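Home Explore Threads Saved Log in

Ngaio Brunton
May 5, 2025

Right, I promised a few of you I'd write up the whole business of learning to sharpen my own kitchen knives, so settle in. It's a long one and I've got a cup of tea.

Some background. I cooked with blunt knives for my entire adult life and thought tomatoes were just difficult. I had a technique where you stab the skin with the tip first and then sort of saw outwards from the hole. I taught this technique to my kids!!

Then last September I stayed at my cousin's place in Stololham and she handed me a knife to do the onions. I went through the onion, and a bit of my thumbnail, and I've been a changed woman ever since.

First thing I did when I got home was buy a pull-through gadget from the servo end of the shops. Do not do this. It gave me an edge that felt sharp for one dinner and then went all toothy. My poor old Gallik cook's knife still has a wobble near the heel from it.

So then I took the knives to the bloke at the Sugden market and he did them beautifully, but he's only there every second Saturday, and he gets through the queue at the pace of a man who likes a chat. I like a chat too, but I had frozen peas in the car.

Which is how I ended up with whetstones. I bought a 1000 grit one, Erkent brand, second-hand, with a dip worn in the middle like a front step. Didn't know you were meant to flatten them. Spent two weekends wondering why one part of the blade wouldn't take an edge.

↩ 14 ♡ 86 Share

If you're starting out, buy one medium stone and leave the fancy ones in the shop. You can add a 300 grit later if you've got chips to grind out. I've got chips to grind out (see: using the good knife to open a paint tin, my husband, ongoing).

The angle is the bit everyone gets in a flap about. Fifteen degrees! Seventeen degrees! I can't see a degree. I colour the edge in with a black texta, do a couple of strokes and look at where the ink's gone. If it's gone from the shoulder and still there at the very edge, lift the spine a smidge. If it's only gone at the edge, drop it.

Then you keep going on one side until you can feel a burr on the other. It's a tiny rough lip, you feel it by dragging your thumb AWAY from the edge, never along it. I went months without ever raising a burr. I was giving my knives a lovely massage. 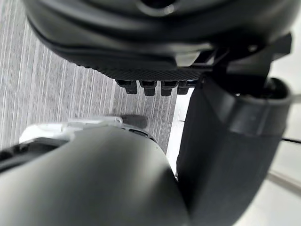 Blažena Beneš replied that the burr was her sticking point too, and that she only got it once she slowed right down and did the blade in three sections, heel, belly, tip, finishing each one before moving on. She also reckons most people press far too hard at the tip and round it off.

Guilty on the tip, Blažena! Mine looked like a butter knife for a while. I've started lifting my elbow a touch as I get to the curve and it's coming good, slowly. The sections idea I'm pinching. I'd been doing long sweeping strokes down the whole blade like they do in the videos, and I think you need ten years of practice before that does anything except look nice.

↩ 9 ♡ 61 Share

Someone asked about getting the burr off afterwards. Light strokes, swapping sides each time, lighter and lighter until it's barely the weight of the knife. Then I strop it on an old leather belt nailed to an offcut. Spine first, edge trailing. If you go edge first you will cut the belt. I'm on my second belt.

Water question: I soak mine for 12 minutes because that's how long the news headlines and weather take. Check what you've got though, as some stones only want a splash on top and don't like being left in a bucket. And keep the grey muck on the surface while you're working, it's helping you. I kept rinsing it off because I'm a tidy person.

Put a damp tea towel under the stone. I skipped this once and the whole lot shot off the bench with me still holding the knife. No injuries, one very surprised dog.

How often? I do the main knife when it starts skidding on capsicum skin. The bread knife I don't touch, serrations are beyond me and I'm at peace with that. The paring knife gets done whenever I'm procrastinating, so it's frighteningly sharp.

↩ 22 ♡ 103 Share

The part I didn't expect is how much I enjoy it. It's a quiet noise. Radio on low, sleeves up, that shhh shhh sound. You can hear it change when the angle slips, too, it goes a bit scratchy. My daughter says it sounds like someone sweeping a path three houses away.

Storage, quickly, as I was a drawer person. Get them out of the drawer. All that work and then they're rattling around with the potato masher. I've got a magnetic strip up now, and you put the knife on spine first and roll it flat so the edge doesn't smack into it. Same going off.

And chopping boards! Glass ones are murder. I had one with a lemon on it that I was very fond of, and it's now what the pot plants sit on.

Next job is the secateurs, which are in a shocking state. Any tips on getting the spring back in afterwards, I'm all ears. I've had a go at it before and found the spring in the hydrangea.

↩ 17 ♡ 74 Share

More from Ngaio Brunton
Flattening a dished stone with wet and dry paper
Is it worth saving Nan's carving set?
Cast iron, round two
The great Tupperware lid cull
Sourdough starter: an obituary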